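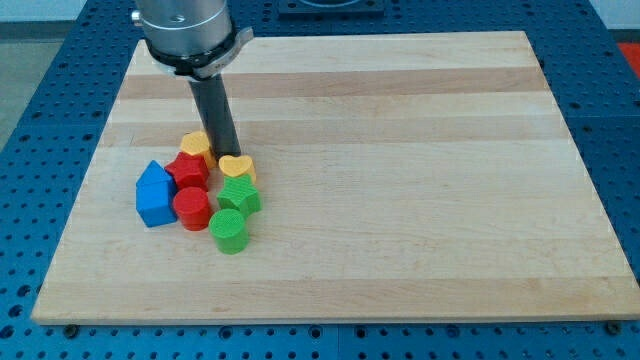
Kohei Sasaki asked whether the Wenutwood flood relief records count households or people. They count households, one row each.

Wenutwood Relief Records

Contents: 607 rows, one CSV file, from requests taken at the Clorkville shelter desk in November.

Columns: request_id, street, need, date_met. Names and phone numbers were removed.

Known gaps: 40 rows have no street. Requests phoned in after 9 p.m. were logged on paper and are not included.

License: free to reuse with credit.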